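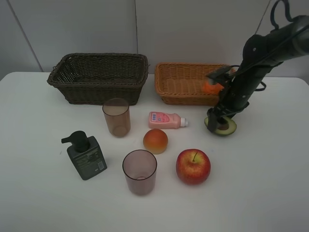

Workenmont, December 2024

Stop recalibrating the arm every morning. That's the whole column, really, but I get paid for a bit more than that so.

I look after one cell. One table, one arm, one two-finger gripper, baskets at the back, a changing mess of groceries and bathroom stuff in front. Before that I did 17 years on a packaging line. And the habit I see in every small shop now is the same one we had on the line: something misses a pick, somebody runs the calibration. Misses again, calibrate again. By lunch you have four calibration files and no idea which was good.

Silviu Ilie, who I share the cell with, disagrees, loudly. His view is that calibration is cheap, takes 21 minutes, why not. Fine. But 21 minutes of what? You are writing new numbers over a fault you never looked for. Loose fingertip screw, new numbers. Cable tugging on the wrist, new numbers. Then someone tightens the screw and the numbers are wrong again.

Cables, while I'm at it. Look at ours, one loops out at the top, another curls off the side down low. Slack is good. People see a loop and want to zip tie it flat, looks tidier. Don't. In February I tied ours down nice and neat and spent two days chasing a wrist error that only showed up on long reaches to the left. Cut the ties, gone. My own fault, and I'd recalibrated 4 times before I thought to look up.

So what I want is boring. A log. Paper is fine. Every miss gets a line: which object, where on the table, how it missed. Short, high, slipped, pushed it over. Ours is at 1,063 lines and I would not trade it for any software Brunden wants to sell me. If the misses are all over the table, ok, maybe calibrate. If it's always the apple, the camera side isn't your problem, look at the grip. Round things roll. Half an avocado is a differnt job from a pump bottle and one force setting won't cover both.

Fingers first, then screws, then cables, then the table itself (tables get bumped, mark the feet with tape). Calibration last.

Despina Coman runs maintainance over at Enache and she goes further, she keeps the calibration password to herself and you have to bring her the log page to get it. I thought that was over the top when I heard it. Now I'm less sure. Silviu would hate it.

He ran it again this morning, by the way. Didn't write down why. I've put a line in the log for him.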